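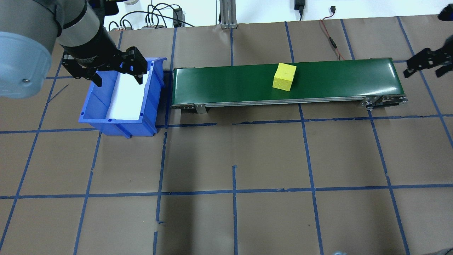 My grandmother's brother pitched for the Trerneck town club, and for many years I believed he was only a family story. Last April I began to look for him in the old score books. The club kept them in a blue plastic bin, an open one with ribbed walls, very much like the one under the gripper here, and the pages smelled of cellar. He is there! He played eight seasons, two of them as captain, and the scorer wrote his name differently almost every year.

The best game I found was against Dimden. He allowed two hits, both in the first inning, and after this the Dimden batters could not do anything with his slow curve. The newspaper gave the attendance as 3,027, but the club's own book says 2,814.
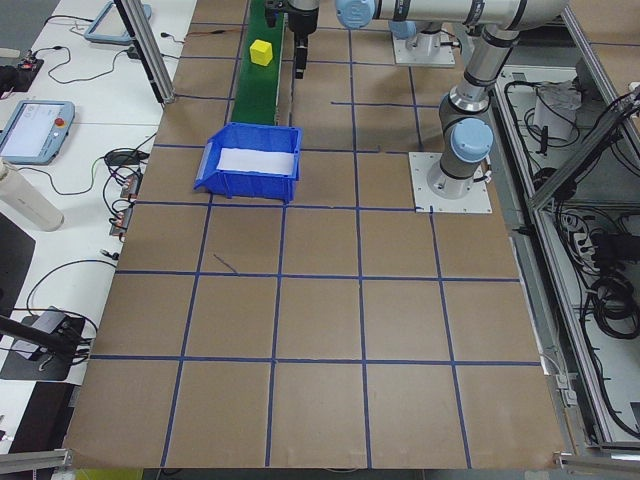 I trust the club more, as they had to divide the ticket money with the visitors. Hortensia Mansilla, who wrote a small history of the Daza league, answered my letter and told me that he also had a trial with Verkum. He was not taken. She thinks his arm was already hurt by then, but she has no paper for it.
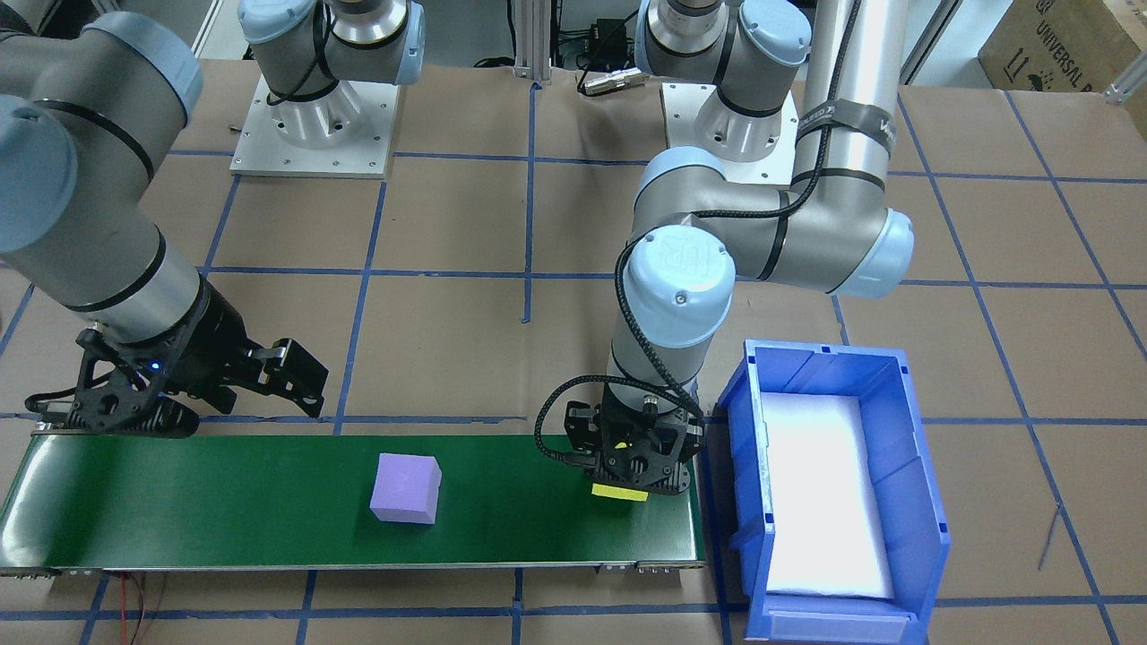
I would like to understand how he threw. One old team-mate wrote that he came almost from the side, with the elbow low, and that he let the ball go very late. I tried it in the garden and my shoulder complained for a week. My arm does not bend so easily as the grey and silver one reaching down to the green belt. Next I will read the books from his last two seasons, if I can get used to the scorer's handwriting.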